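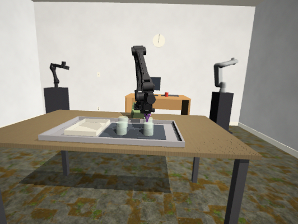
Freigabe von Greifabläufen aus der Simulation: Entwurf der Hausregel, Fassung 4

Forum Zellenplanung » Regeln und Verfahren

Zoega_A
Sehr geehrte Kolleginnen und Kollegen,

zum 1. Oktober soll die Hausregel für simulierte Greifabläufe in Kraft treten. Der Entwurf liegt seit September aus und wird hiermit zur abschließenden Stellungnahme eingestellt. Er betrifft sämtliche Abläufe, die im Projekt Drondau am Modell entstehen und später in einer wirklichen Zelle gefahren werden. Als Bezugsszene dient der Tisch mit der hellgrauen Schale und den drei blassgrünen Zylindern.

Die wesentlichen Bestimmungen lauten:

§ 1 Ein Ablauf gilt erst dann als freigabefähig, wenn er in der Simulation 200 aufeinanderfolgende Durchläufe ohne Kollision absolviert hat.
§ 2 Die Anfahrt an ein stehendes Teil erfolgt von oben. Oberhalb des Teils ist ein Haltepunkt zu setzen, an dem die Greiferstellung geprüft wird.
§ 3 Rand und Einlage der Schale sind als eigene Kollisionskörper zu führen.
§ 4 Weitere Arme im selben Raum sind im Modell zu belassen, auch wenn sie am Ablauf nicht beteiligt sind.
§ 5 Die Freigabe erteilt eine Person, die den Ablauf nicht selbst programmiert hat.

Um Stellungnahmen unter Angabe des Paragraphen wird gebeten.

Mit freundlichen Grüßen
Auður Zoëga

frandsen_sued
Zu § 4 melden wir Bedenken an. Die beiden Arme links und rechts hinter dem Tisch stehen auf eigenen Sockeln. Für einen Greifvorgang in der Schale sind sie nach unserer Auffassung ohne Belang, verlängern jedoch die Rechenzeit jeder Prüfung. Wir beantragen, unbeteiligte Arme ausblenden zu dürfen, sofern der Programmierer dies im Prüfblatt vermerkt.

K_Toft
Dem Antrag kann ich mich nicht anschließen. Ein Arm, der im Modell fehlt, wird erfahrungsgemäß auch in der Zellenplanung übersehen. Im Vorhaben Burine wurde ein Nachbararm im Modell ausgeblendet und in der Anlage später in Betrieb genommen, ohne dass die Arbeitsräume erneut abgeglichen worden wären. Das Prüfblatt enthielt den geforderten Vermerk. Gelesen hatte ihn bei der Inbetriebnahme offenbar niemand.

Zu § 2 rege ich eine Ergänzung an: Die Höhe des Haltepunktes ist anzugeben. »Oberhalb« ist kein Maß. Bei Zylindern mit gerundeter Oberseite und einem Greifer mit spitzen Fingern sollte die Höhe zudem auf den höchsten Punkt der Rundung bezogen werden.

 Ketill Toft

frandsen_sued
Der Fall Burine ist uns bekannt. Er belegt einen Mangel bei der Übergabe, keinen Mangel des Modells. Wer einen Vermerk nicht liest, wird auch ein vollständiges Modell nicht auswerten. Den Antrag halten wir aufrecht. Der Ergänzung zu § 2 stimmen wir zu.

pruefstelle_nord
Zu § 1: Die Zahl der Durchläufe sagt wenig aus, solange die Ausgangslage jedes Mal dieselbe ist. Zwei der Zylinder stehen so dicht hintereinander, dass sie sich aus dem Blickwinkel der Ansicht teilweise überdecken. Gerade für diese Anordnung wären veränderte Startlagen vorzuschreiben. Wir haben im vergangenen Vierteljahr über 841 Durchläufe an einem vergleichbaren Aufbau ausgewertet. Sämtliche Kollisionen traten nach einer Verschiebung der Teile auf, in der unveränderten Grundstellung keine einzige.

Ferner fehlt eine Bestimmung zur Raumausstattung. Muss der Schreibtisch mit Bildschirm und Tasse an der Rückwand im Modell verbleiben?

Zoega_A
Zur letzten Frage: Gegenstände außerhalb der Arbeitsräume fallen nicht unter § 4 und dürfen entfernt werden. Eine Pflicht hierzu besteht nicht.

Zu § 1 wird der Hinweis übernommen. Neue Fassung: »... 200 aufeinanderfolgende Durchläufe mit veränderter Startlage der Teile ohne Kollision ...«. Der Umfang der Veränderung ist im Prüfblatt festzulegen. § 2 wird im Sinne des Kollegen Toft ergänzt.

handanari_technik
Für Handanari teilen wir mit, dass wir § 5 in kleineren Abteilungen für schwer durchführbar halten. An zwei unserer Standorte programmiert und prüft dieselbe Fachkraft. Wäre eine Freigabe durch einen anderen Standort zulässig?

K_Toft
Aus meiner Sicht ja, wenn die freigebende Person den vollständigen Ablauf gesehen hat und nicht allein das Protokoll. Im Beitrag 239 des alten Fadens wurde dies bereits so gehandhabt.

Zoega_A
Einverstanden. § 5 erhält einen entsprechenden zweiten Satz. Zu § 4 besteht weiterhin kein Einvernehmen. Die Bestimmung tritt in der vorliegenden Form in Kraft. Der Antrag von Frandsen wird gesondert behandelt, Rechenzeiten mit und ohne Nachbararme bitte ich hierzu nachzureichen.

frandsen_sued
Die Messwerte werden nachgereicht. Wir bitten, unseren Widerspruch zu § 4 in die Niederschrift aufzunehmen.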